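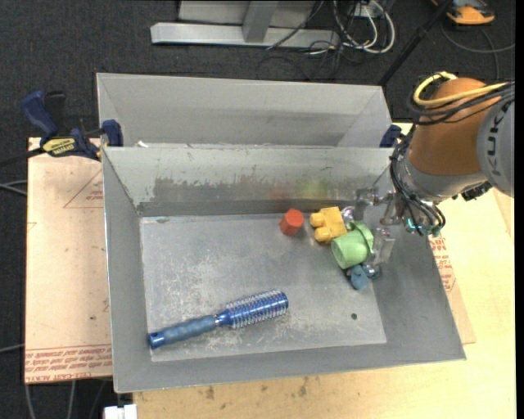 Yamila Ibarra wrote in last week to say that a cup tie ought to be settled on the night, that replays are a relic, and that anyone who wants them back has never had to drive to Piltora twice in one month. I have driven to Piltora twice in one month. I had a flat tire the second time. I still want them back.

The league did away with replays last May, in an email most clubs took for a reminder about corner flags. Since then any cup match that's level after 90 minutes goes straight to penalties, no extra time, everyone home by ten. The case for it was fixture congestion. I looked up Harawira's fixtures for that month and found a congestion of two games, one of them a friendly against their own reserves.

Let me describe what we've lost, for younger readers and for Yamila. A small club would go away to a big one, put 11 men behind the ball and a twelfth, in spirit, on the goal line, and hang on for a draw that had no business happening. Then the big club had to come to them. They had to change in a room with one working shower. They had to play on a slope. Hirkarach once took a replay off Ina on a field so heavy that the ball stopped dead in the six-yard box and three grown defenders stood looking at it. I was there, along with more than 168 others, which was a record for the ground and possibly a breach of its insurance.

Ina won 4-0, I should say. That isn't the point. Hirkarach's share of the gate paid for a new mower, and they still have the mower.

Penalties are supposed to be kinder to the underdog, and I'll grant that the math is on Yamila's side. A weaker team has close to an even chance from 12 yards and a poor one over a second full match. If all you want from the cup is upsets, shootouts will give you plenty. You could get the same number by tossing a coin in the parking lot and save on floodlights.

What I miss is the week in between. People argued in the bakery about whether to drop the left back. The left back, who worked in the bakery, joined in. There was a second match to dread or look forward to, and for a few days a club that normally got two lines in this paper got half a page.

Yamila's best argument is the players, who have jobs and knees. Fine. Give clubs the choice, then. If both want penalties, take penalties. If the home side in waiting would like its big night on the slope, let them have it, and I'll bring a spare tire.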